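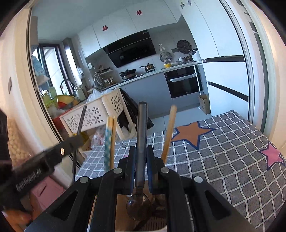 My acoustic buzzed all through February and then stopped by itself, so why would I pay anyone for a setup? I got that by email after the sign-up sheet went round, and I want to start the talk with it, before the title slide.

Short answer for the room: you might not need to. The wood dried out, the top sank a little, the strings came down with it and started touching the frets. When the furnace went off for the season the top came back up. If you had paid for a setup in the middle of that, you would have had a guitar adjusted for the wrong half of the year.

Title slide. Winter and the acoustic guitar. Dodbridge library, 30 November 2024. Say thanks for having me, washrooms are down the hall, questions any time.

Solid tops and laminate tops. Ask for hands, who knows which they have. Most won't. Show them how to look at the edge of the soundhole, grain lines carrying down through the edge on a solid top, layers on a laminate. Laminate moves less. It still moves, and the neck and fingerboard are solid wood in any case, so don't let the laminate owners switch off here.

What dry looks like. Pass the old Duneo around. Points to get across while it's going round:
Fret ends feel sharp when you run a hand along the neck. The fingerboard has shrunk and the frets haven't.
The top goes flat or dips between the bridge and the soundhole. Lay a ruler across it behind the bridge. A healthy flat-top usually has a slight belly there.
Buzzing high up the neck on a guitar that played clean in the fall.
Cracks come last. By then it has been dry for a good while.

Remind them the Duneo has a repaired crack below the bridge and to hold it by the neck and body. I bought it that way.

Measuring. Get a hygrometer before you get a humidifier. Keep it in the case with the guitar if the guitar lives in a case, or on the wall beside it if it doesn't. The thermostat display in the hallway tells you about the hallway. Cheap ones drift, so check it with the salt test: a bottle cap of damp table salt in a sealed bag with the hygrometer, leave it overnight, and it should read close to 75 per cent. Write the difference on a bit of tape and stick it on the back.

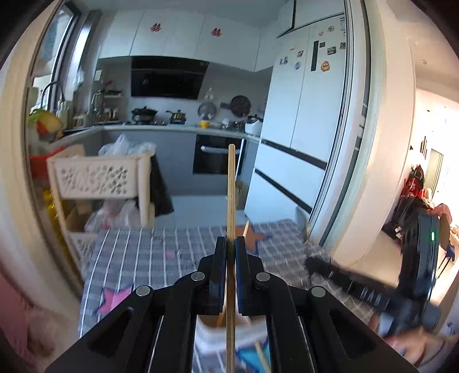
Leave the tape on when you change the battery, then test it again. I do mine at the start of the heating season and once more in February.

Humidifiers. I use the Karkik soundhole type and have 2 of them, one in the guitar and one resting. Wring it out properly. If a drop comes off when you shake it over the sink, it's too wet to go in. Distilled water if your tap water is hard, and it is hard in Dodbridge. The two-way packets are less work and cost more over a few years. No strong view, either will do the job if you look after it.

Room humidifiers are fine if the guitar hangs on the wall, but watch the windows. If there is water running down the glass every morning you have gone too far for the house, whatever the guitar thinks of it.

Slow down on this part, it got rushed last time. Do not bring a dry guitar back in a hurry. Close it in the case with the humidifier and leave it a week or longer, then check the ruler and the fret ends again before deciding on any repair. A lot of sharp fret ends will settle. Some won't, and those want a file and somebody who has done it before.

Cold cars. If the guitar has been in the trunk, bring it in and leave the case shut until it has come up to room temperature. Opening it early is how you get fine checking in the finish. The Aguirre 901 on the last slide has it all over the lower bout, from a single evening — the owner sent me the photo and said I could use it.

Strings. Someone will ask about loosening them over the winter. If you play it, leave it at pitch. If it's going in a closet for months, down a tone is plenty. Going from 12s to 11s takes some load off the top, but the neck relief will change as well, so look at that before blaming the weather.

Truss rod. Only if there's time. Quarter turn, retune, wait, look again. It adjusts the curve of the neck and it won't lift a sunken top. If the nut feels tight, stop.

Leave 3 minutes at the end to collect the Duneo and the ruler. Handouts are by the door, the salt test is written out on the back. Spare hygrometer batteries in the blue folder if anyone brought theirs along dead.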